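February, late afternoon

Second go at the walnut dye, this time on the Skivis wool, and I'm so much happier with it! Simmered 100 grams of husks for almost 8 hours, strained them through an old pillowcase (sorry, pillowcase), then let the skeins sit in the Plasport tub overnight. No mordant on the first batch, alum on the second.
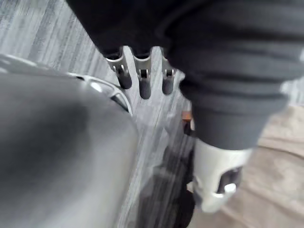
Dark gray fabric, soft creases.

The alum skeins came out a warm toffee and the plain ones went more like weak tea, which I kind of love. Lost a bit of color in the rinse, maybe 10 minutes of brown water before it ran clear. Next: iron dip at 20 grams a liter? Sounds like a lot, check the old notes first. We're also low on alum.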